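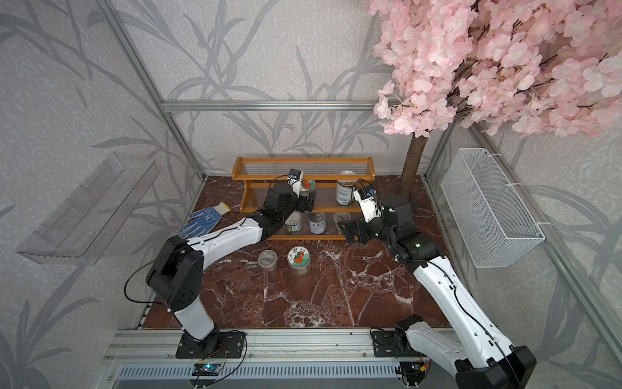

Two-tier rack, jars and cans on both levels, two more jars standing in front. Glove at left.

26 Jul 2018

Pantry rack, continued. I meant to write this up in three lines and go home, but the rack has been on my mind all day and I would like to get it down while I still remember which jar annoyed me and why.

To recap for anyone picking the notebook up cold (hello, Geum-ok!): we are trying to settle how a small two-tier rack should be loaded for the Minami kitchen, which has very little counter and a great many half-used jars. The rack is the wooden one with the rounded side panels and the metal rods for shelves. I am fond of it. It is a warm orange-brown color and it looks like something out of somebody's grandmother's pantry, and I admit that has made me more patient with it than I was with the Gevstead one we gave up on in April.

Now the rods. A can sits across them very nicely, with its rim catching on two or three rods, and it stays put when you bump the side. Glass is fussier. A jar with a narrow base can land with its edge right in the gap between two rods, and then it leans ever so slightly, and you don't notice until you set something next to it and the two of them touch. I spent far too long this morning turning one small jar a little this way and a little that way before I simply moved it over by half a rod and it stood up straight. Lesson for the write-up: place across the rods, then give it a gentle nudge from the front before letting go.

The tomato jar is up on the top tier with a can to the right of it, and I think that is where it should stay. It has the round label with the big red tomato, so anyone can find it from across the kitchen, and it likes the extra headroom. On the lower tier I have a clear jar at the left, the silver can with the white label in the middle, and a small clear jar over toward the right. Having the can in the middle keeps jar from knocking against jar, and I was rather pleased with that until I tried to take the small jar out again. The tier above is low enough that you have to come in level from the front, and there isn't much room for knuckles. Worth measuring properly. My note from the first round says 111 mm of clearance, but I took that with the old tape, so please don't quote it to Urkell yet.

Still down on the marble in front: the empty plastic jar and the other tomato jar, the one with the tomato and the green lettering on its lid. I keep going back and forth on the empty one. It weighs next to nothing, so it slides if you brush it with a sleeve, and on the rods it would skitter. Geum-ok's idea was to put 60 g of dry rice in the bottom of anything that is meant to be empty, which would steady it, but then of course it isn't empty any more -- and the Minami people did ask specifically for empties to be part of the load. I would like to try it plain first and see how bad it really is.

About the marble itself: that dark reddish-brown with the white veins is handsome, and clear jars are a nuisance to see against it. I looked straight past the plastic one twice. Posik offered us a plain mat and I said no thank you at the time, and I may have to go back and say yes please.

The clear acrylic tray on the left wall has nothing in it and I have left it that way. I had thought of it for lids and spice packets, but let's get the rack settled before we start on the wall. One shelf at a time, or I will lose track of what I changed.

Weight, for completeness. Full load on both tiers came to 3000 g on the bench scale, and the top tier's share was 926 g, all put on and taken off by hand. No bowing in the rods that I could see with my cheek down on the bench, and no creaking from the side panels either. I'd be happy to go a bit heavier on the bottom next time.

To do, in no special order:
Measure lower tier clearance again with the steel rule.
Try the second tomato jar on the lower tier, lid label facing up, and see if the lid can be read under the upper rods.
Empty jar on the rods, no rice.
Ask Posik about the mat, nicely.
Find the partner to the blue glove with the yellow cuff. The dotted grip is lovely on glass and I would like the pair.

Geum-ok, if you get in before me, please leave the top tier as it is and start with the clearance. The steel rule is in the drawer under the scale.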